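The Greengrocer's on Montoya Street

I fell in love with the shop before I knew it sold nothing you could eat. I had come in from the 169 bus with wet shoes, looking for the stairs to the Clireo dance studio, and I opened the wrong door, and there were the pumpkins! Great orange ones with pale yellow stripes, heaped up with a pair of dark green squashes as if the whole of autumn had been tipped into one crate.

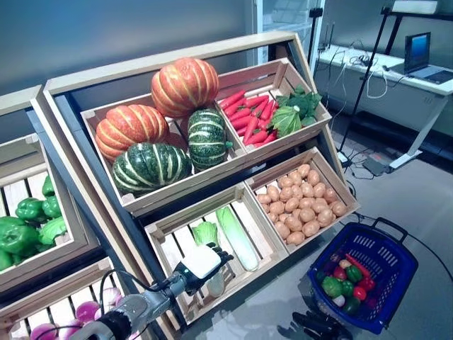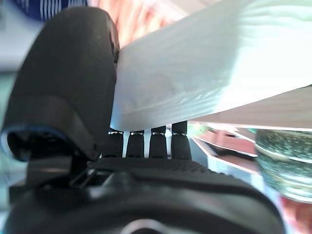
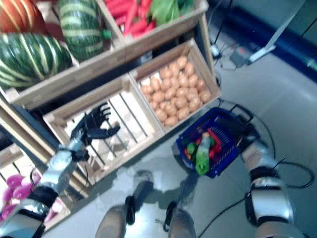 One: Opening time

I never did get to the dance studio. I stood there with my coat dripping and my mouth open, and when I was asked if I wanted to do the morning round I said yes, yes please, before I had any idea what a morning round was.

It was simple enough. Every crate had to be looked over and put right before ten o'clock. You began at the top with the squashes, went along to the carrots, then down to the potatoes and the cabbages, and finished at the onions, where you had to bend your knees. I had a card to follow, number 1373, printed on yellow paper that had gone soft along the fold. It was the shortest set of instructions I have ever been given for a job. "Carrots slanting. Leaves to the right. Potatoes right into the corners. Make it look like a good year."

Make it look like a good year! I read that line over and over on the bus home. I have worked in offices where I was handed a whole folder in my first week and there was nothing in it half as good.

I should say that the light in there was lovely in the mornings. It came across the grey floor and up the blue side of the stand, and the pale wood went the colour of shortbread. I would hang up my coat, find the card and start, and for the first few minutes I wouldn't think about anything except whether the tall pumpkin wanted to go a little to the left. (It nearly always did.)

Two: The long cabbage

Everyone who does the round has a favourite, and mine was the Chinese leaf. It lay slantwise in its crate, long and pale green, with a little round lettuce beside it like a small dog next to a big one. It weighed hardly anything. The first time I picked it up I used both arms, the way you would lift a real one, and nearly threw it over my shoulder.

I loved the potatoes too, though they were naughty. You could smooth them out beautifully and then one would shift, and the whole heap would slide down after it with a noise like someone running upstairs in slippers. I learned to press from the middle outwards. I learned to stand still for a moment afterwards with my hands in the air, waiting to see whether they had finished.

Then came the morning of the Susemberg order.

It was June, and already hot at nine. There was a new line in pencil at the bottom of card 1373, in small square letters. "Clear the crate beside the potatoes. Fill the basket for Susemberg."

I had never heard of Susemberg. It wasn't on the front of any bus that stopped near us, and I had been up and down Montoya Street often enough to know that it wasn't a shop. But an order is an order, and I got the blue basket out and stood it on the floor by the stand, and I can't tell you how happy I was. Somebody wanted our vegetables!

Three: What went in

Peppers first, the green ones. Then tomatoes, as red as postboxes, and after them some carrots, pushed in wherever there was a gap. I gave it a shake and it settled. I added another tomato, as I thought Susemberg sounded like a place that would be glad of tomatoes.

That left the crate. I took the lettuce out and put it on the side. Then I lifted the long cabbage, one-handed now, like an old professional, and for the first time since I had started I saw the bottom of the box.

Slats! Clean, pale slats, evenly spaced, and between them the dark inside of the stand, going down much further than I would have guessed. I put my hand over it with my fingers spread and watched the shadow fall across the wood. There was a breath of cool air coming up. It smelled of soil. I promise you it did, it smelled like my grandmother's garden after the hose had been round, and there wasn't a real leaf in the building.

I stayed there far too long. The potatoes next door were quiet for once. When I looked closer I could see a paper label stuck low down on the wood, and I had to tilt my head to read it. HODEX, it said, 955, and under that, in the same square pencil as my card, "Ring when ripe."

Four: Ringing

There was a bell. I had dusted it often and always taken it for part of the shop, the sort of thing you put out so that children can bang it. I went and fetched it and held it over the empty crate, and I felt rather silly and tremendously excited at the same time, the way you do at the top of a slide.

I rang it twice.

For a bit there was only the hum of the lights. Then, from a long way down between the slats, somebody rang back.

I put the cabbage in the basket. I put the lettuce in on top of it and picked the whole thing up by its black handle, and it was heavy, properly heavy, so that I had to take it in both hands. A drop of water ran off one of the peppers and landed on my shoe.

The clock said five to ten. I rang again, so that they would know I was coming, and went to find where the stairs began.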